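三分で何が言えるか 小さな町の議会で発言する、ということ
講演用メモ(読み上げ原稿ではない。読み上げると眠くなる。前回、自分が眠くなった)
2022/6/26 午後の部

【始まる前に】
マイクの音量を確かめる。前の登壇者は背が高いので、マイクの位置を下げてもらう。
水は演台の右。左に置くと原稿にこぼす。
司会の紹介で「アメリカ政治の専門家」と言われたら、すぐ訂正すること。専門にしているのは一つの町の議会で、それも傍聴席からの眺めに限る。大統領選の予想を聞かれても困る。当たったためしがない。

【スライド1 表題】
こんにちは、から入る。天気の話はしない。梅雨の時期の天気の話は全員が同じ顔になる。

今日の題は「三分で何が言えるか」です。カップ麺の話だと思っていらした方、申し訳ありません。出口は後ろです。

(笑いが来なくても待たない。次へ)

私はフィネロ(Finero)という町に住んでいたことがあります。夫の仕事についていったので、私には特に用事がない。用事のない人間が、英語の練習にと思って町議会の傍聴に通い始めました。無料で、暖房が効いていて、話す速度が遅い。語学学校としては大変優れていました。覚えた単語が「排水勾配」や「継続審議」ばかりだったのは、まあ、選んだ学校が悪かったのです。

【スライド2 フィネロという町】
人口は2,000人。議員は6人。それに町長が一人いて、賛否が同数になったときだけ票を投じます。
議員が偶数だと何が起きるか。ここは会場に考えてもらう。間をとる。
そう、よく同数になります。すると町長が決める。だから町長は、ふだん投票しないのに町でいちばん票を持っている人、という不思議な立場になる。ご本人はこれを嫌がっていて、割れそうな議案の日には歯医者の予約が入るという噂がありました。噂です。歯はきれいな方でした。

補足(時間があれば):
町の上に郡がある。ブラダード(Bradard)郡。道路も橋も、どこまでが町でどこからが郡かがややこしい。住民が町に苦情を言うと「それは郡です」、郡に言うと「それは町です」と返ってくる。この往復を、地元では「ブラダードまでドライブする」と言っていました。景色はいいそうです。

【スライド3 会場】
議会が開かれるのはトイボネン(Toivonen)会館という建物の二階です。庁舎に議場がないので、会館を借りている。同じ部屋を合唱団も使うので、議会が長引くと、ドアの外から発声練習が聞こえてきます。
予算の審議に、低音のアーアーアーという声がかぶさる。これは一度聞くと忘れられません。反対討論がどれも悲劇に聞こえる。

椅子は折りたたみ式。傍聴席と議員席に段差がない。日本の議場を見慣れている方は、ここで少し驚いてください。議員と目の高さが同じです。目をそらすのも同じ高さです。

【スライド4 発言時間】
本題。
定例会の冒頭に、住民の発言の時間があります。パブリックコメントと呼びます。日本で「パブコメ」と言うと書面を送るほうを思い浮かべますが、あちらでは立って、しゃべる。
受付の紙に名前と住所と、何について話すかを書く。順番に呼ばれる。持ち時間は一人3分。
町の人であれば、理由は要りません。議員の紹介も要りません。要るのは膝の丈夫さだけで、というのは、名前を呼ばれて立ち上がるときにたいてい膝が笑うからです。

時間を計るのは町書記のロレイン・ドーバー(Lorraine Dawber)さん。今日の話の主役は、半分はこの人です。
残りが少なくなると黄色い札を上げる。時間が来ると赤い札を上げる。赤い札が上がってもしゃべる人には、何も言わずに札を上げつづける。腕が下がらない。私は見ていて、あの腕に負けなかった人を知りません。
町長の従兄も、牧師さんも、みんな途中で「以上です」と言いました。

※ここで自分の腕を上げてみせる。上げたまま次の文をしゃべる。肩が痛かったら無理しない。

【スライド5 議会は返事をしない】
大事な注意点。
発言しても、議員は原則としてその場で答えません。議題になっていないことを議論してはいけない決まりだからです。事前に知らせていない話を急に決めると、来ていなかった人に不公平になる。理屈はわかる。
わかるのですが、初めての人は傷つきます。三日がかりで書いた原稿を震えながら読み上げて、返ってくるのが「ありがとうございました。次の方」ですから。
隣の席の男性が、戻ってきて小さな声で「聞いてたのかな」と言いました。聞いています。聞いているかどうかは、あとで会議録でわかります。この話は後半でやる。

【スライド6 橋の話】
コテル(Kotell)橋。川にかかる歩行者用の小さな橋です。車は通れない。渡ると小学校の裏に出る。
これを撤去する、という議案が出ました。理由は老朽化と維持費。かけ替えの予定は「将来的に検討」。
「将来的に検討」がどういう意味か、この会場で説明する必要はないと思います。ここは日本ですから。

(たぶんここがいちばん受ける。受けたら少し待つ)

議案は同意議案の束の中に入っていました。同意議案というのは、もめそうにない案件をひとまとめにして一回で採決する仕組みです。前回の議事録の承認、支払いの承認、除雪車のタイヤの購入、橋の撤去。この並びです。
タイヤの次に橋があった。
悪意があったとは、私は思っていません。担当者にとっては本当にタイヤと同じくらいのことだった。たぶん、その人は橋を渡らないのです。

気づいたのがマキシミリアーノ・アギーレ(Maximiliano Aguirre)議員でした。当選したばかりで、資料を全部読むという新人らしい間違いを犯していた。
彼がしたことは一つ。「この件を束から外してください」と言った。それだけです。議員一人の要求で外れる。採決も理由も要らない。外れたら個別に議論しなければならないので、次回に送られた。
派手なところがまるでない。演説もしていない。新聞にも載りませんでした。新聞の記者はその日、隣の郡のかぼちゃの品評会に行っていました。

【スライド7 700人の署名】
次の定例会までに、署名が700人分集まりました。
人口2,000人の町です。すごい数字でしょう。私も興奮して、これで決まりだと思いました。
ところが傍聴席の常連のおばあさんが、首を振る。「多すぎる」と言う。
多すぎるとどうなるか。議員は「誰が書いたのか」を調べ始めるのです。町の外の人が混ざっていないか。子どもが書いていないか。同じ字が続いていないか。
調べたら混ざっていました。橋の好きな隣町の人たちと、筆跡から見て犬を飼っているらしい子どもと(肉球が押してあった)。
それで会議の前半は、橋の話をせずに署名の話をしていました。橋は老朽化したまま待っていた。

教訓めいたことを言うなら、住所の欄を作ること。作って、書いてもらうこと。肉球は別紙にすること。

日本の話を少し。
請願と陳情は違います。請願は、地方議会の場合、議員の紹介が要る。陳情は要らない。ただし陳情の扱いは議会ごとに違っていて、請願に準じて審査するところもあれば、写しを配って終わりのところもあります。自分の町がどちらかは、議会事務局に電話すれば教えてくれます。電話をかけると最初は警戒されますが、用件が質問だけだとわかると、とても親切です。苦情でない電話は珍しいのだと思います。
※この部分、早口になりがち。ゆっくり。メモを取る人がいる。

【スライド8〜10】
水を飲む。時計を見る。ここで半分を過ぎていたら、スライド14の昔話は飛ばす。
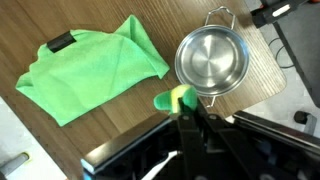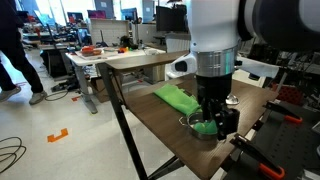
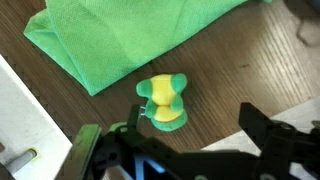 【スライド11 では三分で何を言うか】
ここからは実用の話です。前半で寝ていた方は、ここで起きてください。前半で起きていた方は、交代で寝て構いません。

三分は短い。日本語で読み上げると、原稿用紙で二枚と少し。自己紹介に一枚使う人が必ずいます。
「わたくし、この町に住んで長いのですが、そもそも父の代に」と始まる。お父さんが引っ越してきて、家を建てて、ご近所と仲良くなったあたりで赤い札が上がる。
私はこの形の発言を何度も聞いて、よそのお父さんに大変詳しくなりました。

橋の件で発言した人たちのうち、会議録を読み返していちばん効いていたのは、小学校の送り迎えをしているお母さんの発言です。
中身はこう。
名前。住所。議案の番号。反対です。橋がなくなると子どもたちは国道の横を歩くことになります。国道のその区間には歩道がありません。撤去を決める前に、歩道をつける費用を出してください。以上です。

時間が余りました。余ったので、町長が「まだお時間がありますが」と言った。お母さんは「いえ、結構です」と座った。部屋がしんとした。
あの「結構です」がよかった。私もいつか言ってみたいのですが、今日も含めて、余ったことがありません。

要点だけ、順に:
・何番の議案のことか、最初に言う。書記が助かる。書記が助かると会議録が正確になる。
・賛成か反対かを、二つめの文までに言う。
・してほしいことを一つ言う。二つ言うと、向こうは楽なほうを選ぶ。
・誰かの悪口は入れない。入れると、会議録にはそこだけが鮮やかに残る。
・紙を渡す。話した内容を一枚にして、書記に渡して帰る。

「してほしいこと」は、できれば相手に今日できることにする。「町を良くしてください」は今日できない。「費用の見積もりを出してください」は、今日、できます。

【スライド12 書記という人】
ドーバーさんの話に戻る。
町書記は、議事録を作り、告示を貼り、選挙の事務をやり、犬の登録もやる。フィネロでは会館の鍵も持っていました。
議員は落選すればいなくなりますが、書記はいます。歴代の議員が何を言って何を言わなかったか、全部頭に入っている。ある議員が「私は以前から橋を守れと申し上げてきた」と言ったとき、ドーバーさんは何も言わずに、鉛筆を一回、机に置きました。ことん、という音がした。
議員は「以前から」を「最近」に直しました。

住民運動をやる人は、どうしても議員のところへ行きます。それは正しい。票を持っているのは議員ですから。でも、議題の締切がいつか、どの紙に書けばいいか、資料がいつ出るかを知っているのは事務の人です。
フィネロでは、議題は会館の入口の掲示板に貼られました。ガラスの扉がついていて、冬は凍って開かない。開かなくても読めればいいのですが、合唱団の演奏会のポスターが外から重ねて貼ってあることがある。
私は一度、ポスターをめくって読んでいるところをドーバーさんに見つかりました。怒られると思ったら「剥がしていいのよ、それ去年の」と言われた。
それから、議題が出ると教えてくれるようになりました。掲示板の前で立ち止まる人間が、よほど少なかったのでしょう。

※日本の例:事務局の方が客席にいる可能性あり(主催者に確認)。いたら手を挙げてもらわないこと。休日に挙げさせられるのは気の毒。

【スライド13 会議録を読む】
前半で予告した話。議員は聞いているのか。
会議録を読むとわかります。発言した住民の言葉を、議員が後の質疑で使っているかどうか。
橋の件では「歩道の費用」という言葉が、お母さんの発言のあと、議員の質問の中に何度も出てきます。議員たちはまるで自分で思いついたように言っています。アギーレ議員だけが「先ほどの住民の方のご指摘にもありましたが」と断った。
新人らしい間違いの、二つめです。

ここで腹を立てる方がいます。自分の言葉を取られた、と。
私は、取られたら喜んでいいと思う。こちらには票がないのだから、票のある人の口に入れてもらうしかない。名前は消えます。惜しいですけどね。お母さんに感想を聞いたら「使用料がほしい」と言っていました。

会議録の読み方:
・最初から読まない。採決のところを先に見る。
・賛否が割れていたら、上にさかのぼる。
・「異議なし」が続いているときは、何がまとめて通ったのかを見る。タイヤの隣を見る。
・「検討します」と「研究します」の違いに注意。研究のほうが遠い、とよく言われます。学者の方には失礼な話です。

【スライド14 昔話(時間がなければ飛ばす)】
私自身が発言した日のこと。
外国籍でも住民なら発言できると知って、紙に名前を書きました。議題は会館の二階の暖房。効きすぎるので温度を下げてほしい、という内容です。
英語の原稿を一週間練習しました。家で計ったら三分ちょうど。本番は緊張で早口になって、半分で終わりました。残りの時間、どうしたらいいかわからず、マイクの前に立っていた。誰も座れと言ってくれない。
ドーバーさんが、黄色い札を上げるべきか迷っている顔をしていました。
それで私は「サンキュー」と言い、なぜかお辞儀をし、マイクに額をぶつけました。会議録には「音声の乱れ」と書いてあります。
暖房は下がりました。次の月から、傍聴席の人がみんなコートを着ていて、私は誰とも目を合わせられませんでした。

【スライド15 橋はどうなったか】
聞かれる前に言う。言わないと質疑が全部これになる。

撤去の議案は、歩道の見積もりが出るまで延期、という修正動議が出ました。採決は3対3。
同数です。町長は、その日は歯医者ではありませんでした。来ていた。
しばらく天井を見て、延期に賛成しました。
拍手が起きて、ドーバーさんが赤い札を上げた。拍手にも制限時間があるのかと思いましたが、あれは静かにという意味だったそうです。

延期ですから、勝ったわけではありません。私が帰国するときにも、橋はまだそこにあって、まだ老朽化していました。見積もりは郡に依頼中。郡は、歩道は町の担当ではないかと言っていた。
ブラダードまでのドライブが、また始まっていました。

その後どうなったかは、ときどきフィネロの会議録を見て確かめています。議題には今も「コテル橋について(継続)」とあります。継続、という字は見慣れると、なかなか落ち着きます。

【スライド16 お持ち帰りいただく宿題】
宿題は一つだけ。
ご自分の市や町の、次の議会の日程を調べてください。傍聴に行けとまでは言いません。日程を調べるだけ。
調べてみて、なかなか見つからなかったら、それはそれで議会事務局に伝えるべき立派な意見です。三分もかかりません。
行ってみようという方へ。傍聴席の寒さ暑さは建物によります。羽織るものを一枚。飴は、音のしない包みのものを。私は音のする包みで、委員長に振り返られたことがあります。

【質疑で出そうなもの】
「日本の議会でも住民は発言できるか」
 →本会議で自由に、というところは少ない。陳情者や請願者が委員会で趣旨を説明できる議会はある。名称も時間も手続きも違うので、ここでも事務局に確認を、と答える。今日は事務局と何回言ったか数えられている気がする。

「荒れることはないのか」
 →ある。ごみの収集日を変えたときは荒れた。橋より荒れた。人は橋がなくても遠回りするが、生ごみは遠回りできない。

「アギーレ議員は今も議員か」
 →再選された。今も資料を全部読んでいるらしい。新人らしさが抜けない人である。

「無駄ではないか」
 →よく聞かれるし、自分でも帰り道でよく考えた。答えは用意していない。橋の件の夜、お母さんが会館の階段を下りながら「明日もあの橋で送っていく」と言った話をして、それで終わる。うまくまとめようとしない。前にまとめようとして、長くなって司会に止められた。

「夫は何をしていたのか」
 →なぜか毎回出る。働いていました、と答える。

【終わったあと】
配布資料の余りは回収。裏が白いので使える。
司会が札を上げたら、途中でもやめること。「以上です」と言う練習を、控室で一回しておく。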